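Chapter 6
Where Celebrity News Comes From

What this chapter covers
The main kinds of source used in entertainment reporting
How a story moves from one outlet to many
What the word "insider" can and cannot mean
Publicists and the terms they set
Court filings, property records and other public documents

Key terms
aggregation, attribution, confirmation, denial, embargo, exclusive, junket, pickup, representative, unnamed source

Open an entertainment site on any morning and you will find a page of short items. A singer has bought a house. Two actors were seen at the same hotel. A reality show has lost a cast member. Most of the items run under 600 words, and many are much shorter. They are written quickly, often by a reporter who has not spoken to anyone in the story.

Chapter 5 dealt with the history of the gossip column and its move from the newspaper to the weekly magazine and then to the web. In this chapter we look at the working side of the trade. We ask where the facts in an item come from, who passed them on, and what that person wanted in return. The same questions apply to a long magazine profile, though the answers take more digging.

A story from Datdale

We will follow one small story through the chapter. In September, a weekly paper in Datdale reported that a well-known television couple had looked at a lake house outside town. The paper had two sources: a real estate agent who did not want to be named, and a restaurant owner who did not mind. The restaurant owner said the couple had eaten lunch there and asked about schools in the area. The article was 390 words long and ran on page four, below a story about road repairs.

Within a day, an entertainment site called Kunholm had posted its own version. Kunholm did not call the agent or the restaurant. It credited the Datdale paper in the third paragraph and added background on the couple's careers from its own files. The headline said the couple were "leaving the city." The Datdale paper had not said that. It had said they looked at a house.

Other sites then wrote from Kunholm's post, and most of them credited Kunholm alone. By the end of the week, some items said that the couple had bought the house, and one gave a price. The price came from an old listing for a different property on the same road.

The couple's publicity firm, Drurov, first declined to comment and then put out a two-sentence statement. It said the couple had "no plans to relocate" and asked for privacy. Several sites added the statement to the bottom of their stories and left the headlines as they were. A few wrote a new item about the denial, and those items drew more readers than the first ones had.

No one in this chain had to tell a lie for the story to go wrong. Each writer relied on the one before and made a small change. Keep the Datdale story in mind as you read the sections below. You will be asked to return to it in the exercises.

6.1 Kinds of source

A source is any person, document or recording that supplies information for a story. In entertainment reporting, sources fall into a few broad groups.

Official sources speak for a celebrity, a studio, a network or a label. The most common is the publicist, usually called a "representative" or "rep" in print. A statement from a rep can be quoted by name of firm, and it is safe to attribute. It is also written to serve the client. A reporter should print it accurately and should not treat it as proof of anything except what the client wishes to say.

Unnamed sources include friends, former employees, crew members, relatives, and in many cases the publicists themselves. It is common for a rep to decline comment on the record and then talk freely as "a source close to the couple." Readers often do not know this. The reporter always does, and must decide whether the wording gives a fair idea of who is talking.

Witnesses are people who happened to be there. A waiter, a passenger on the same flight or a fan with a phone can say what was seen and heard. Witnesses are useful on plain facts such as time and place. They are much less useful on feelings. A person across the room may know that two people shared a dessert, but cannot know that they are back together.

Documents include lawsuits, divorce filings, property deeds, business registrations and permits. They are covered in Section 6.3.

Social media accounts belong in a group of their own. A post from a verified account is a statement by the celebrity or by someone paid to run the account. Reporters also read what is not said: a deleted picture, a person no longer followed, a birthday that passed without a message. Items built on this sort of evidence should say so clearly in the text.

The word "insider"

Few words appear in entertainment news as often as "insider." It has no fixed meaning. It may stand for a sister, a makeup artist, a junior member of a studio's press office, or a person who once shared an agent with the subject. Some editors have banned it. Others allow it only when the editor on duty has been told the source's name.

In a classroom project, students collected 2414 items from entertainment sites and marked each one by its first source. The group found that the hardest part was not the marking itself. Again and again, they opened a link to find the original source and arrived at another item with another link. In 49 cases the trail led back to the page where they had started.

When you read an item that quotes an insider, look for three things. Does the text say how the person knows? Does the quotation contain a fact that could be checked? Would someone gain if the claim were believed? A weak answer to one of these does not make the item false — it tells you how much weight the claim can bear.

6.2 Publicists and access

Publicists control something reporters need, and that is time with the famous. When a film or series is about to come out, the studio arranges a junket, a day or two on which the cast gives many short interviews in one place. Before the drama series Jibrin began its second season, each outlet was given six minutes with each lead actor. Questions about the actors' private lives were ruled out in advance, and a member of the press staff sat in on every interview.

Terms like these are normal. A reporter may accept them, bargain over them or stay away. What matters is that the terms shape the result. A profile agreed to by the subject, with topics set beforehand and the photographs approved by the firm, should not be read the same way as one reported from outside.

Access can also be traded. A publicist who wants one story held back may offer another in its place: the first pictures of a baby, or an early word on an engagement. The reader sees only the story that ran. For this reason, some newsrooms keep a written record of every such offer, including those they turned down.

An embargo is a simpler arrangement. The outlet receives material early and agrees not to publish before a set hour. Embargoes are used for trailers, casting news and reviews — breaking one usually means being left off the list the next time.

Before you go on
Find two items on the same celebrity story from different sites. Underline every attribution in each. Note which claims have no attribution at all, and whether either site made a call of its own. 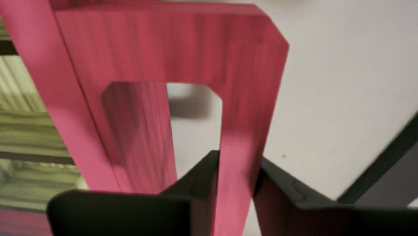 6.3 Public records

Court filings and property deeds are open to anyone who asks in most places, and they give a reporter firmer ground than an unnamed friend can. They still have to be read with care. A lawsuit states what one side claims, and a deed may carry the name of a trust or company in place of the buyer. In the Datdale case, a search of the county's property records would have shown whether any sale had been recorded on that road.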